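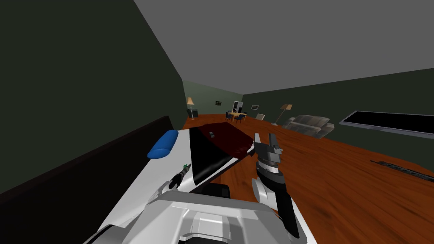 Margit Boström grew up skating on a flooded pasture outside Lindham, and when she talks about ice she still waves both hands around. "It was bumpy, it had grass sticking through it, and I thought it was the best place on earth!" she told me over a very large pot of tea.

She has run the Plodingate outdoor skating club for 16 winters now. Her great love is long-distance skating on natural ice, the kind where you pack a lunch and follow the shoreline until your legs give up. Last season she made it all the way to Rorkport with five friends (and a thermos of blueberry soup, her grandmother's recipe).

I asked what beginners get wrong. "They look at their feet. Look at the far shore! Your feet know where they are."

She listens to the ice as much as she looks at it, and she won't set out without picks around her neck and a rope in her bag. "I love this sport, but I'm a chicken," she said, laughing. "If I have any doubt, I go home and bake."

The club has 271 members, and the first meeting is in November, long before anything freezes. Margit brings the buns.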